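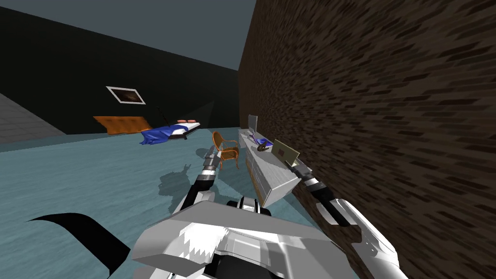
Grey and me: a winter of living with the wrong paint

Friday, December 15, 2023

I painted my bedroom grey in January, on my own, with the radio on, and I was so pleased with myself that I went to sleep with the window open and my coat over the duvet so I could wake up and look at it. I did wake up and look at it. It was purple.

Not very purple, I should say. If you'd walked in and I'd told you it was grey you'd have been polite about it. But I knew, and once I'd seen it I couldn't stop seeing it, and I lay there in my coat thinking about how long it had taken to cut in round the picture rail.

I've lived in Plisutside for most of my grown-up life, in a terrace that faces the wrong way. The front gets a bit of sun at breakfast and the back gets it when everybody's out, and the bedroom, stuck on the side over the passage, gets a sort of bounced light off next door's wall. Next door's wall is red brick. I had never once thought about that wall before this year, and now I think I could draw it from memory.

The paint was called 751. It did have a proper name as well, something to do with fog, but the old chap's manner of shop I bought it from goes by numbers and so I've always thought of it as 751. It was a Nägeli colour, and on the card it was the cleanest, calmest grey you ever saw. I'd carried that card about in my bag until the corners went soft. I'd held it up against the curtains, against my jumper, against the sky at the bus stop. The one place I hadn't held it up was the bedroom wall, at night, with the lamp on, which is when I'm mostly in there!

So that's how I came to spend nearly a whole year looking at grey. I don't mean to make it sound like a hobby. It's more that once you've got it wrong you start noticing who has got it right, and you go about peering into other people's hallways like a burglar.

My first thought was that I'd bought a bad tin. I went back to the shop, and the woman on the counter very kindly opened the same colour and dabbed a bit on a white card and it dried grey. Properly grey. She asked what was opposite the window. I said a wall. She asked what sort of wall, and I told her, and she put the lid back on the tin and tapped it down with the handle of a screwdriver and said, well, there you are then.

I hadn't known that grey could do that. I thought it was the colour you chose when you didn't want to choose a colour, the safe one, the one estate agents like. But nearly every grey has got something else mixed up in it, a bit of blue or green or brown or (in my case) a good dollop of violet, and it sits there quietly until the light comes along and wakes it up. A strong yellow can stand up to a bit of pink light off a brick wall. A pale grey just drinks it.
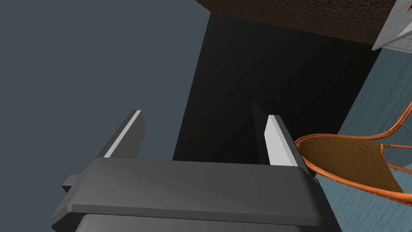 She sent me home with three sample pots and a telling-off about painting straight on the wall. You're meant to do it on big sheets of lining paper, which you can move about. I'd always thought this was the sort of thing people say in magazines and don't do, but it is much the best advice I had all year, and I now pass it on to people whether or not they've asked. Paint the whole sheet, right up to the edges, two coats, and let it dry properly. Then stick it up with masking tape and leave it alone. Don't judge it while you're holding the brush. Have your tea.

And then move it! This is the bit I enjoyed. The same sheet looked green by the door and blue next to the window, and when I put it on the landing floor to get it out of the way it looked like wet slate and was the nicest it ever looked anywhere. I very nearly painted the landing floor.

I had two sheets on the bedroom wall for most of the spring. People coming up to use the bathroom would put their heads round and give an opinion, and the opinions were all different and all very firm. What I noticed was that people don't really look at the paint. They look at whatever is next to it. One friend said the left-hand sheet was lovely and warm, and it was only later I saw I'd hung my brown dressing gown beside it. When I moved the dressing gown the warmth went too.

That got me thinking about whole rooms instead of walls, and about the time my cousin moved to Skurow. She has a long, low kitchen there with a floor the colour of a school swimming pool, left over from the people before. She hated it. She was going to have it up. Then she couldn't afford to have it up, and so she lived with it, and she did what people do and tried to calm it down by making everything else white. It was horrible. I can say that now. It looked like somewhere you'd go to have a verruca seen to.

What saved it was brown. She had a great dark dresser from our gran's that wouldn't fit anywhere else, and in it went against the end wall, sulking, and all of a sudden the floor looked as if somebody had meant it. I've thought about that dresser a lot this year. Blue-green wants something brown and rough to lean on, and white on its own won't do it. White is good once the brown's there, though. It gives you somewhere to rest.

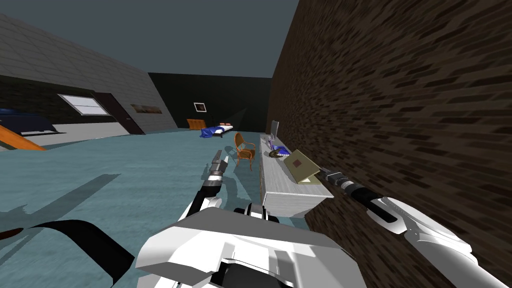 A long white desk against dark brown brick, with teal underfoot.

Anyway, I took what I'd learnt from the Skurow kitchen and tried it at home, and this is where I went wrong for the second time. I thought, right, brown will calm down the purple. So I bought a brown bedspread. I won't go on about the bedspread. It was in the sale and I couldn't take it back, and with the walls behind it the whole room looked like a bar of fruit and nut. The cat liked it, which I didn't find much comfort.

The trouble is that teal and violet want different company, and I'd gone charging off with the one rule as though it covered everything. I do this with recipes as well.

By the summer I'd more or less given up and was telling people I liked it. You can talk yourself into a good deal in summer, with the window open and the evenings long. The light was higher and came over the top of next door's roof, and there were whole days when 751 was grey from breakfast until bed. I thought perhaps I'd been making a fuss. Then the clocks went back, and I put the lamp on, and there it was again, my big purple room.

It was the lamp, you see. I'd been so taken up with the brick wall that I'd forgotten about the bulb. I had one of those very yellow ones in, the kind that's supposed to look cosy, and yellow light on a violet grey does something quite unkind to it. I changed it for a plainer one that cost less than a sandwich, and I'd say half the purple went that same evening. Half! After all that lining paper. 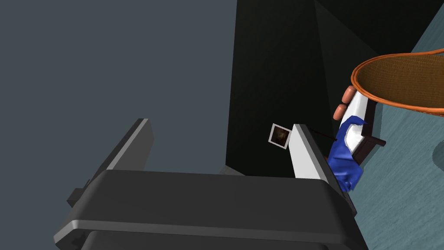 Half wasn't enough, mind you, and that brings me to white, the thing I should have started with. My skirting boards and window frame had been done years ago in a creamy sort of white, and next to cream any cool grey is going to look colder and odder than it is. What you want with grey is an edge that's properly clean. Look at the two fingers on that gripper in the picture. One is dark grey with a pale grey stripe along its top edge, and the other has a bright white inner face with dark grey behind it, and it's the bright white that makes the dark look truly dark. The pale stripe is quieter and it just lets you see where one thing stops. I'd been thinking of my woodwork as something you do at the end with whatever's in the shed, and all along it was telling my eye what colour the walls were.

So I did the woodwork. I used a Litell satin, their plainest white, and it took me a wet weekend and most of the following one, as the window frame needed sanding right back where the condensation gets at it. I did the sill first and then had to stop myself doing the wall. The advice from the shop was to finish all the white and then live with it before touching anything else, and I did as I was told for once.

If you're thinking of having a go at a grey room this winter, I'd say winter is a very good time to do it. You'll see it at its worst. Paint firms like us to buy in the spring when everything looks fresh and hopeful, but a colour you can stand at four o'clock on a dark afternoon is a colour you can stand for years. Put your sheets up now, while it's miserable. Look at them when you're tired. Look at them with the big light on and with the big light off, and go outside and see what's opposite your window, even if you think you know.

And check your bulbs before you buy anything at all. I do feel a bit silly about the bulb.

As for mine, I've still got the tin. There's a good third of it left and it's under the stairs with a rag tied round the lid, and I did have a plan to take it over to Skurow for my cousin's back bedroom, which has a hedge outside it and would turn it goodness knows what. Green, probably. She's said she'll try a sheet of it first, by the door, and then by the window, and then with the lamp on.

The walls here are staying as they are for now. The bedspread is in the car.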